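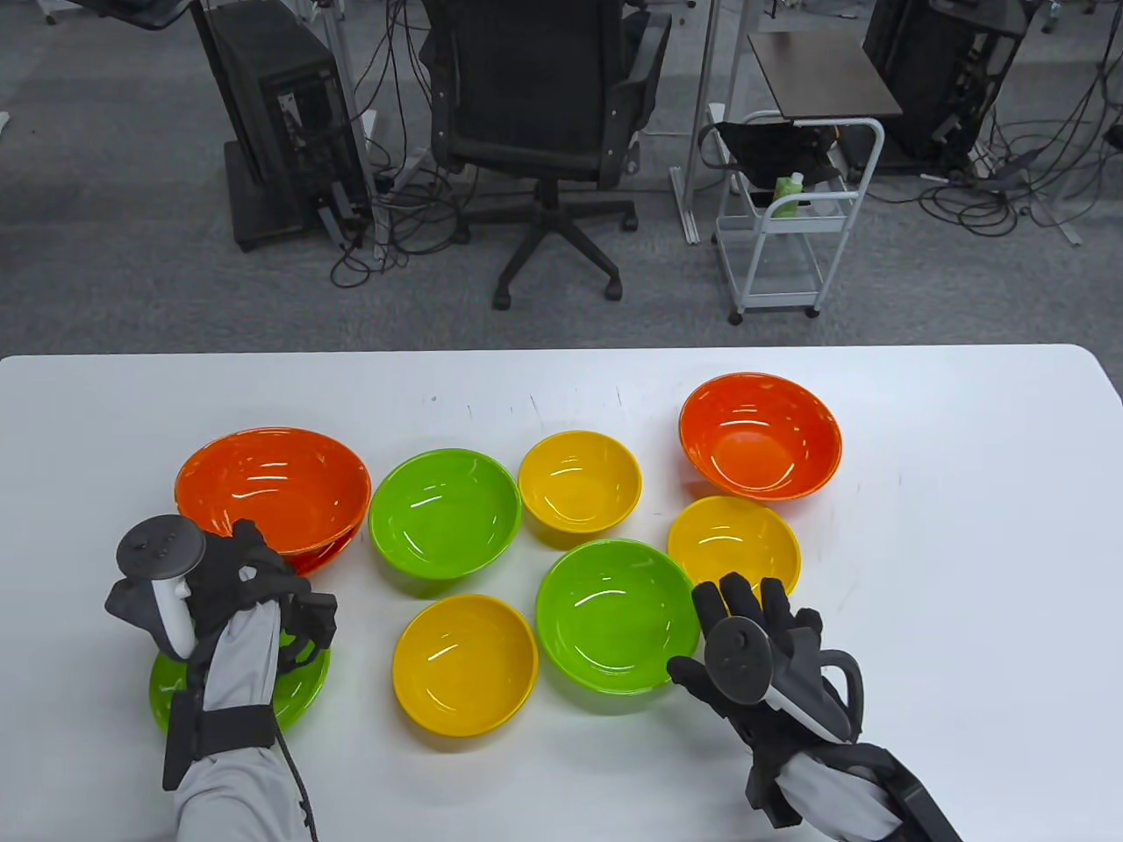

The tableware gallery of the Gurnusmont Household Collection presents everyday plastic bowls and plates in the colors in which they are kept and used. Visitors often ask why the Collection holds pieces of so ordinary a kind. Bowls of this type are found in school kitchens, break rooms and family homes, and they are seldom recorded with any care. The selection on the white table brings together orange, green and yellow bowls, with yellow the most numerous at four. The larger orange bowl is at the left of the group, tilted a little so that its glossy interior can be seen.

The pieces belong to the Onon set, which is entered in the register under number 2276. The full set comprises 29 pieces, of which 27 are available for study on request. The remaining two are on long-term loan to the Natel Reading Room.

Sorting by color is the usual practice in the Collection. Bowls and plates of one color are stacked together, with the bowls underneath and the flat pieces on top. This keeps the height of each stack low and leaves the rims easy to check for chips and scratches. 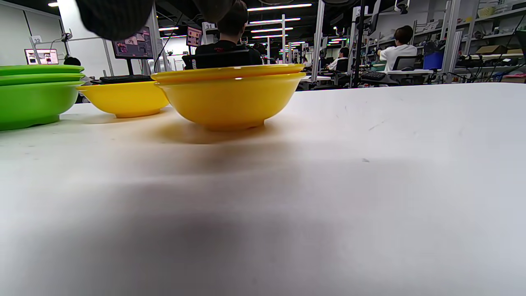 Green and yellow tableware, stacked by color. Two green plates rest on a wide, shallow bowl; the yellow plate lies on a deeper one.

The shapes vary more than the colors suggest. Some bowls are wide and shallow, suited to salads or shared dishes, while others are small and deep. The yellow bowls have a flared rim — a useful feature when a bowl is lifted with both hands.

Eight bowls are set out in the next view, all of them empty. The overhead lighting brings out the shine of the surfaces, and the difference between the lime green and the reddish orange is easy to judge.
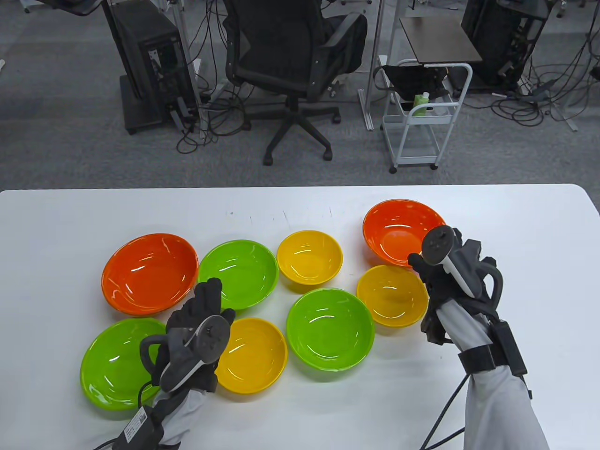
Viewing and Loans

The study table is open to registered readers in February, from 10 a.m. to 4 p.m. Requests should be sent to the Seok Office and should give the register number. Schools may borrow up to 4 pieces at a time — plates and bowls count separately. Items are to be returned clean, dry and stacked by color.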